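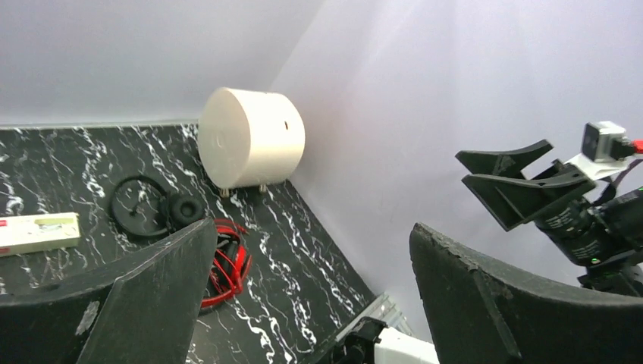
3.2 Charging place and resting temperature

The temperature of a battery pack during charging depends on the charger, on the room and on the surface under the charger. The first two are usually reported in studies of cordless tools, but the third is left out in most of the work known to us. In our study we therefore asked each household to name the material and the colour of the surface where the charger normally stands. The colour was sometimes difficult to put in one class. A black top with white and grey veins, like the one in Figure 1, was entered as "dark, patterned", and a top of one dark colour was entered as "dark, plain". We also asked if the charger stands near a wall, and if two walls meet at this place. A corner of this kind can hold back the warm air when there is little movement in the room.

Figure 1. Dark, patterned surface with pale walls.

The packs came from 53 households in Radby and Tevbridge. In total 224 packs were included, all of them lithium-ion and all of them used with a Bassey charger of the same type. Packs with visible damage to the case were not accepted. Each household received a Zumero temperature logger, which was fixed with tape on the long side of the pack before charging and removed after the pack had rested. The logger stored one value every 4 seconds. It was not possible to place it inside the case without opening the pack, and for this reason all values in this section are values of the outer case. The cells inside are warmer than the case, and the difference is larger at the end of charging than at the start.

The participants were asked to charge the packs in their usual way. We did not ask them to empty the pack first, because this would have changed the habit that we wanted to observe. As a consequence, the length of charging was very different from one record to the next. To make the records comparable, we used only the part in which the charger gives constant current, and we removed the first minutes, where the logger itself was still adapting to the temperature of the case. Records in which the charging was interrupted were kept if the interruption came after this part. The others were taken out.

The results show that the surface had a smaller effect than we expected before the study. Packs on stone and on tiles were cooler at the end of the constant-current part than packs on wood or on cloth. The colour of the surface had no clear effect, neither in the plain nor in the patterned class. This is understandable for rooms without direct sun, where the surface does not become warm by itself. In Tevbridge several chargers stood near a window, and there the dark surfaces were warmer in the afternoon. The number of these cases is too small to say more about them.

The effect of the corner was easier to see. When the charger stood close to two walls, the case stayed warm for a longer time after charging, although the highest temperature was almost the same as for chargers standing free. We think that the resting time is therefore a more useful value than the highest temperature, at least for this type of charger, in which a small fan is running only while the current is flowing. After the fan stops, the pack loses its heat slowly, and a pack that is left in the charger loses it more slowly than a pack that is taken out.

There are 2 limits of the method which should be mentioned. The first is the position of the logger. Some participants fixed it near the contacts, where the case is warmer, and we could correct this only when it was written in the household sheet. The second is the season. The records were made in June, and the rooms were warm already in the morning. A pack that comes from a cold garage in winter will behave in another way, and charging it before it has reached the room temperature is a separate question. We return to this question in Section 4, together with the loss of capacity that was measured on the same packs.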